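Day two of teaching the Gilline arm to handle a plastic cup. Its log claims 3,384 clean picks out of 3,480. I have been in the room. I have questions for the log.
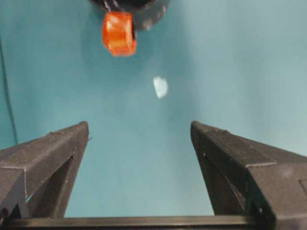
Fingers open, nothing held.

The fault, per Macario Cortés: the grip sensor reports "closed on object" when it has closed on air. So it lifts air, carries air, sets air down gently and scores a point.
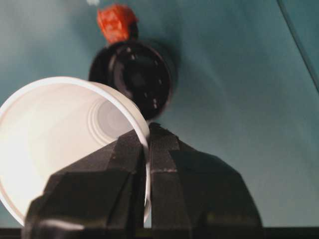

Then it does meet a cup, its rim pinched or pressed between the fingers. Force limit was set to 2,000. It should be 334. I typed it. Moving on.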